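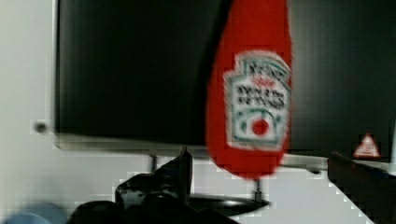

Posted in: Workshop Notes > Arm Setup

Resetting the grip after a finger swap

Last updated: 09/04/2023

I changed both fingers on our bench arm at Stallomham last week, and of course the first thing it did was pinch a squeeze bottle too hard. So – a quick write-up of how I get the grip back to something sensible.

Start with the arm parked and the power off. Snug the finger screws by hand, then give them a last nudge with the short key. Power up, open the gripper all the way, and run the homing routine with nothing between the fingers (I forgot this once and lost a whole evening).

Now set the force to 8 percent and the speed to 50. Close on a full bottle, lift it a little, and wait. If it slides, go up one percent and try again. I stopped at 11 on ours, but Ha-rang Ko runs hers lower with softer pads, so don't just copy my number!

Once it holds, check that the wrist camera cable still has slack with the wrist turned both ways. Then save the profile under a new name – I overwrote a good one in May and I'm still annoyed.

Questions? Write to Valbona Stoyanova | Back to top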